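Search this site
Print | E-mail

Adhiambo Koech
Tuesday notes, Nzioka set. Target is 200 examples of picking one item from a mixed tray, using hand-held grippers.

Rule for this batch: close the jaws, hold for two seconds, then lift. Anything shorter gets dropped when we trim.

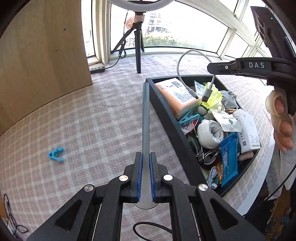 Slim grey utensil between the blue pads, mixed tray alongside.

Thin items need more attention than boxes. If the grip is off-centre, mark the example and keep it. Vedard wants the poor grasps as well.

Tray gets reshuffled every 5 examples. Labels go to Duvon in August.

Contact | © Hostness | Back to top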